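Folding on the bed vs. a table, and does the sheet matter?

Pimbridge Home Boards > Laundry and Linens

teresa_nicaodha
13 October 2024
OK so I've been folding all my laundry on the bed since we moved in August, and my back has opinions about it. The bed is shoved up against the wall so I can only work from one side, and everything ends up in a heap at the near edge. My sister says get a table. I have no space for a table! Anybody else a bed folder? Do you do it on top of the comforter or strip down to the sheet?

brekirside_bob
Table. Always table. A mattress gives under your hands and you never get a crisp edge on anything.

laundrylark
Bed folder for 30 years and my shirts look fine, Bob. Pull the comforter off first, that's the whole trick. On a puffy surface the cloth just sinks and slides around. On a fitted sheet it stays where you put it, and you get all that room to spread out a shirt.
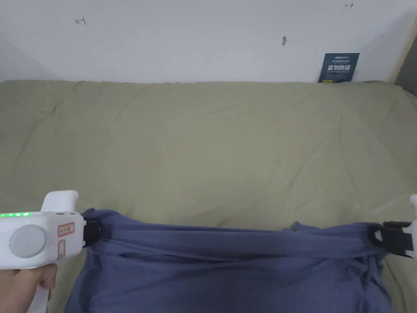 The other thing I do is stretch the top edge out tight between both hands before I lay anything down. Dark shirts especially, they show every crease. Get that edge straight, let the rest hang loose, then smooth it toward you. I can get through 9 shirts while the coffee's brewing.

brekirside_bob
Nine shirts in one pot of coffee? How big is the pot?

laundrylark
Big. Mind your business, Bob.

teresa_nicaodha
Ha! OK I tried it without the comforter and it's a lot better. My sheet is pale green too, so dark stuff is easy to see against it. Still bending over like a shrimp though.

tralbridge_mo
Kneel on a pillow. Or sit on the floor if your bed is low enough. I'm going to disagree with lark on stretching the edge, by the way. If it's a knit you can pull it out of shape, and the hem goes wavy. I only do that with woven shirts and pillowcases. Tees I just shake out and lay flat.

laundrylark
I don't yank it, I just pull till it's straight. But fair enough on old tees, I have a couple with a wavy bottom and I always blamed the dryer.

brid_os
Bríd Ó Súilleabháin here, different setup: I fold in three batches so the pile never gets tall. Shirts, then towels, then the awful sock pile. Put each batch away before starting the next one or you'll be sleeping next to your towels.

teresa_nicaodha
I have slept next to my towels, Bríd. More than once. Trying the pillow tonight, will report back on the shrimp situation.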